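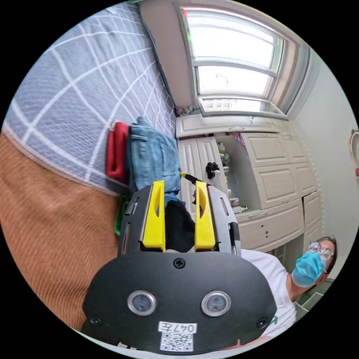

A piece of black fabric, held over other garments.

MEDIA RELEASE
Grestutov District Police
For immediate publication

Two men charged after armed robbery of fuel station at Kondora

Grestutov District Police have charged two men, aged 34 and 29, in connection with the armed robbery of the Fontes fuel station on the Kondora road in October.

The robbery took place shortly after 9:40 p.m. Two men entered the station shop, one of them carrying a long firearm, and demanded the contents of the till and the safe. The owner, Ronaldo Fontes, 62, was struck on the shoulder when he tried to close the office door. He was treated at the district hospital and was released on the next morning. A customer who was in the shop at that time was not injured.

The men left on foot and were seen getting into a grey pickup truck parked roughly 500 metres from the station, beside the old weighbridge. The truck was found burned at Arkever two days after.

The investigation was led by Inspector Silvana Paiva of the serious crime unit. Officers spoke with 17 witnesses, and searched three properties in Arkever under warrant. A firearm was recovered at one of these properties and has been sent for examination.

"We are grateful to the residents of Kondora and of Arkever, who gave us their time and in some cases their own camera recordings," said Inspector Paiva. "The investigation is not closed. We believe that a third person has helped with the vehicle, and we ask this person to come forward."

Both accused remain in custody and will appear before the district court next month. The police will not comment on the evidence before this hearing.

Evening patrols on the Kondora road – which were doubled after the robbery – will continue until the end of winter.
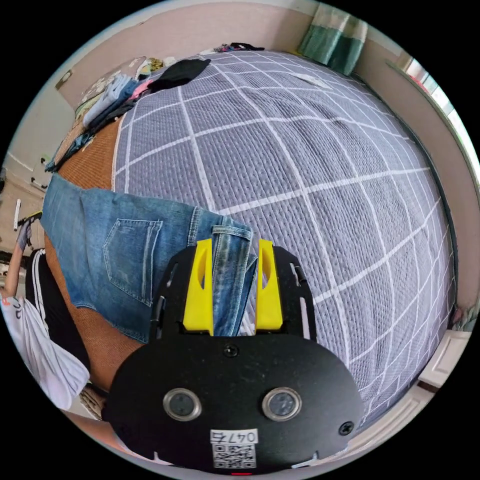

How can I give information about the third person?
Call the Grestutov station at any hour and ask for the serious crime unit, or come to the front counter between 8 a.m. and 6 p.m. You do not have to leave your name.

Media contact: Ailsa Dunbar, Communications Office, Grestutov District Police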